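About Citen

Citen designs and supplies small household storage for washbasins, shelves and worktops. 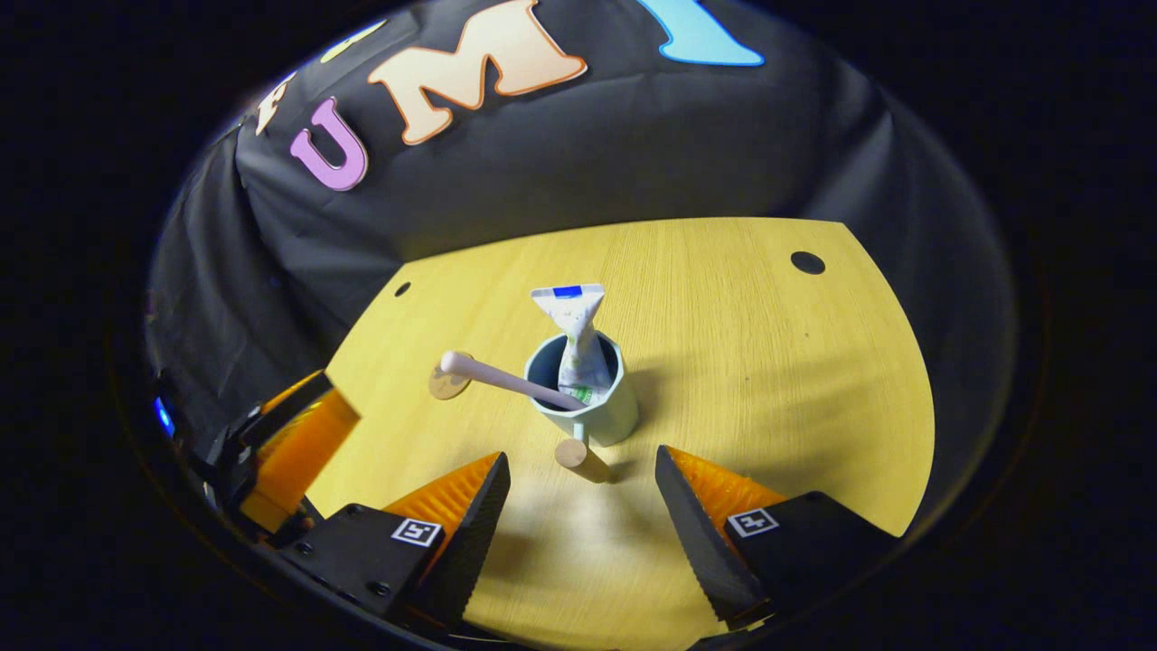 Pale blue cup with a toothpaste tube, on a yellow wooden tabletop.

The company began with one product, a beaker for the bathroom shelf, sold under the name Vasow. The range now has 8 items. All of them are meant for things used every day and put back in the same place - toothpaste, brushes, combs, razors.

Our work is split between two sites. Design and sampling are done at Grewal Yard, Unit 9. Stock is held at the Skondis warehouse, which also handles returns and spare parts.

Each new cup or tray is tried with ordinary contents before it goes on sale. A part-used tube is a normal test load, as its weight shifts towards one end. We check whether the cup stays upright, whether the tube can be lifted out with one hand, and whether the inside can be reached for cleaning.

Trade customers may order samples, up to 2 per item. Orders are packed in plain card and sent out from Skondis. The warehouse is closed for stocktaking in December.

Trade enquiries: extension 701.

Page last updated June 19, 2025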